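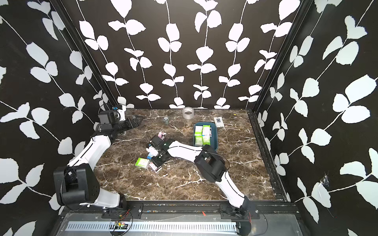
Chapter 9
Running a Club Season

9.1 Why the calendar comes first

Most amateur sports clubs begin their year with a fixture list. The players see it as a list of games. For the people who run the club, it is the document that every other decision hangs on: when the field is booked, when referees are paid, when the bar needs extra staff, and how many coaches have to be found. A club that gets its list late will spend the rest of the season catching up.

This chapter follows one club, Prustitthorpe Hockey Club, through a single season in a regional league. The club fields two women's teams and two men's teams and rents its field from a school. It owns very little apart from goals, bibs and a storage shed. In that respect it is typical of clubs at this level.

9.2 The shape of a season

The league season at Prustitthorpe has 13 rounds for each team. Training starts on Mon 28 July, well before the first match, and the last games are played the following May. Between those two points there is a long winter break, during which the field is often frozen and the school closes its gates.

The break causes more trouble than any other part of the calendar. Players who have been turning up twice a week stop coming and some do not return. Salamatu Ametepe, the club's fixtures secretary, found that the second team lost most of its late dropouts in the weeks right after the break. Her answer was to move one training night indoors, to a sports hall in Okora, and keep it going through the winter at a lower fee. Attendance was thin, but the group that came was still playing in spring.

9.3 Home games and away games

A home game costs a club money before anyone has arrived. The field must be rented, the umpires paid, and a meal provided for both teams if the league rules ask for it. An away game moves those costs to the other club and replaces them with travel. Where distances are short, away games are cheaper. Where they are long, as with Prustitthorpe's trip to Leka, the bus alone can cost more than a home weekend.

Leagues try to balance the two, but they cannot always do it. With 13 rounds, one side of every pairing has an extra home game -- and the extra game has to be paid for. A careful club budgets for the more expensive outcome and treats the other as a saving.

9.4 Postponements

Every season loses some dates to weather. League rules usually give the two clubs 30 days to agree on a new date, after which the league sets one itself. Clubs tend to put off that talk, and they end up with a midweek game that half the team cannot reach.

Anouk Visser, who coached the first women's team, kept two weekends free of friendlies for this purpose. When the game against Hundeo was called off in the fall, she offered both dates the same evening. Hundeo took the first.

Key terms in this chapter

Fixture list: the full schedule of matches for a team or league.
Round: one set of matches in which each team plays once.
Postponement: the moving of a match to a later date.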